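June, studio notebook, morning after the Sillerside wedding

Cards are in. Both bodies copied to the work drive and the backup, file counts match. 2,000 frames between the two cameras, which is high for a seven-hour booking. The ceremony accounts for too many of them. I was on continuous high through the ring exchange and again on the walk back up the aisle, and there's nothing in those runs that single shots wouldn't have caught.

Target for delivery is 400. First cull done on the ceremony and the family groups. Reception not started.

**Ceremony.** Outdoors on the lawn at Sillerside, sun over the left shoulder of the couple, so one side of every face was hot and the other went green from the grass. Pulled magenta into the shadows a little and left it. Trying to neutralize it fully made the dress look pink. The second body was set to auto white balance and the first to daylight, and the two sets do not sit together. Going forward: daylight on both, always, and check it in the car before going in. I have written this in here before.

**Family groups.** Went better than the spring ones. The list was in order of oldest relatives first so they could go and sit down. Used the stone steps on the shaded side, 50mm, f/5.6. Should have been f/8 for the three-row group, the back row is soft at full size. Fine for the album, would not want to sell it as a wall print. Blinks in four of the big groups, head swaps needed on two. Will do those last.

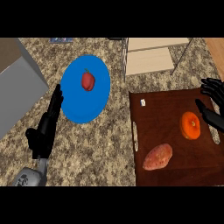
p. 20

**Reception.** The room at Sillerside has a dark timber ceiling, so bouncing flash off it is useless. I knew that from the site visit and still tried it for the first few minutes. Switched to two lights on stands in the corners behind the DJ and opposite, both at 1/16, triggered from the camera. Ambient kept at 1/60, ISO 1600. The speeches look good. The light nearer the kitchen door stopped firing partway through the first dance. Changed the batteries and it came back, but I lost the left-hand rim light on the part where they turn toward the parents. A few frames from the second body cover it.

Still to find out whether that was the batteries or the receiver. Test on the bench:

- same light, fresh batteries, other receiver
- same receiver, other light
- run each at 1/16 for 2 hours, firing every half minute or so

If the receiver drops out it gets retired. It's the older one with the loose foot.

**Color.** Nustance preset as a base for everything indoors, exposure up a third, orange saturation down. It's too heavy on skin under the string lights and I ended up making a separate version for the dancing. Saved as "Nustance evening low." Please use that one and don't overwrite the original, the Makris album was built on it and there's a reprint pending.

**Makris album.** Proof came back from Skurnden. Blacks are fine. The double-page spread of the church has the gutter running straight through the bride's veil. Moved the crop over to the right and re-uploaded. The cover linen is darker than the swatch we have here. Ask Skurnden for a current swatch book, ours is old and people have been choosing from it.

**To do**

- finish reception cull, get to about 400 total
- head swaps on the two family groups
- sneak peek set to the couple, small files, no dancing yet
- invoice for the extra hour
- flash test as above
- clean the sensor on body two, spot upper left at f/11 and smaller, visible in all the sky in the portraits
- black and white versions of the speeches, only after the color set is signed off

Format the cards after the offsite copy finishes. It was at a little over half when I wrote this.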